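Sotgate Figure Accessory Register - README

Share 2 | Comments 30

Release 2 of the register. One row per accessory per release, covering the poseable figure lines issued under the Ovdale, Arriaga and Hekeck labels. Maintained by Mariann Pap. Hand part identification and most of the portrait notes are by Ghizlane Nasr.

What is in the files

The register lists the loose parts that ship in the box with a figure: alternate heads, swap hands, effect parts, stands, cloth goods, and any spare pegs. It does not list the figures as objects in their own right. If you want paint variants, body molds or price history, those are outside the scope and requests to add them will be closed.

The main table has 2242 rows. It was built from box inserts, part trees shown on the back of the packaging, and direct inspection of opened sets. Where the insert and the opened set disagree, the opened set wins and the disagreement is noted in the remarks column.

accessories.csv - the main table
releases.csv - one row per boxed release, joined on release_id
joints.csv - peg type and peg size for each part that plugs into something
remarks.txt - longer notes that did not fit a cell
CHANGES - what moved between releases of the register

All files are UTF-8, comma separated, with a header row. Text fields that contain commas are quoted. Line endings are LF. Some spreadsheet programs will try to turn part codes such as "H-04" into dates. Import that column as text.

Columns in accessories.csv

release_id: key into releases.csv. Stable between releases of the register. An id that has been withdrawn is never used again.

part_code: assigned by us. The first letter gives the class: P for portrait, H for hand, E for effect, S for stand, C for cloth, X for anything else. Makers' own codes, where printed, go in maker_code.

side: L, R or N. N means the part has no side, or fits either. A fist that fits both wrists is still recorded under the side shown on the insert if the insert shows one.

expression: portraits only. The values are neutral, shout, grimace, smirk, eyes_closed, hurt and other. These are judgment calls. Two people looking at the same head will not always agree on smirk versus neutral, and the Arriaga heads are especially hard because the mouth is often painted slightly off the sculpted line. Treat this column as a search aid.

grip: hands only. The values are fist, open, chop, point, hold_narrow, hold_wide and other. hold_narrow fits a staff or sword handle from the same line. hold_wide is used for everything thicker.

fits: list of release_ids whose bodies accept the part without sanding or heating. Blank means not tested. It does not mean the part fits nothing.

source: insert, package, opened or mail. Mail rows come from owners who wrote in with a part list. They are kept because several convention releases would otherwise be missing, but they have not been checked by anyone here.

confidence: high, medium or low. Opened rows are high by default. Mail rows are low by default and are only raised after a second owner sends the same list without having seen the first.

Coverage

Ovdale is close to complete up to the June wave. The web store exclusives are in, including the recolor sets, which share part codes with the original release when the sculpt is the same. Arriaga is complete for the fighting game figures and thin for the wrestlers. Hekeck is the weakest of the three. Its early boxes had no insert, the back panel showed prototype hands that did not always make it to production, and at least one portrait was swapped between the first and second runs with no change to the box.

Almost 80 releases have at least one low confidence row. A filter on confidence = high will remove most of Hekeck, so check your counts by label before you draw anything from a filtered set.

Known problems

- Effect parts that come in two pieces are one row in the older entries and two rows in the newer ones. The assembly column marks the newer style. Do not count effect parts across labels until this is fixed.

- Stands are recorded once per box even when the stand is a base, an arm and a clip. The arm and clip are often shared across a whole line, and listing them separately made the table longer without helping anyone.

- Hair pieces that swap separately from the face were put under P at first and later moved to X. A few may still be under P. They have a blank expression field, so they are easy to find.

- Peg sizes in joints.csv were taken with hand calipers. Soft pegs compress, and readings on the same part vary enough that two sizes next to each other in the table should be read as the same size. Wrist pegs on the Arriaga bodies also wear with use, so an old fist may measure smaller than a new one.

- The fits column is not symmetric. A hand from body A may fit body B when the reverse was never tried.

How rows are checked

A new row needs a source and a second reader. The second reader works from the insert scan or from the opened parts, without looking at the first reader's entry, and the two are compared afterward. Differences in side, grip or class go back to both readers. Differences in expression are settled by Ghizlane Nasr, and the losing value is kept in remarks.txt.

Announced parts are not entered before the figure ships. Show displays and sample photos change too often, and poses in promotional shots sometimes use hands that belong to another release. We removed all preorder rows in this release and there is no plan to bring them back.

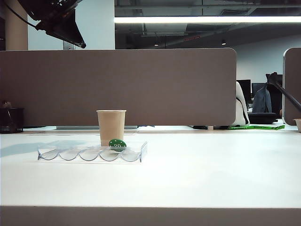 Round green 20 token in a clear tray, paper cup behind.

Changes in this release

Part codes for cloth goods were renumbered. The old codes are in CHANGES, one pair per line. The value "angry" in the expression column was split into shout and grimace, with the mouth as the test: open is shout, closed or showing teeth is grimace. Several duplicate Ovdale rows created by a bad merge were dropped. The releases table has a new column, run, for boxes known to exist in more than one production run - at present it is filled in for Hekeck only.

Not done yet: the wrestler belts. They are sitting under X with no subclass and some of them are really cloth goods with a plastic plate attached. Opinions on where they belong are welcome, but send them with part codes.

Sending corrections

Send one correction per message. Give the release_id, the part_code, the current value and the proposed value, then say what you are looking at: sealed box, opened box, loose part, or a listing. Listings alone are not accepted as a source, as sellers mix up hands between figures all the time. For a missing release, send the front and back of the box and one flat shot of all the parts laid out on plain paper, left hands to the left.

Messages that only say a row is wrong go to the bottom of the pile. Please do not send edited copies of the full CSV. They can't be merged without reading every line against the current file.

Use

Free to copy, change and republish, with credit to the Sotgate register and the release number. Insert scans are not part of the download and are not shared on request. Character names and line names belong to their owners and appear in the table only to identify parts. If you build a checklist or a want list tool on top of this, keep the confidence column visible to the reader or leave the low rows out.

Contact: Mariann Pap, Sotgate register | © Sotgate register contributors | Back to top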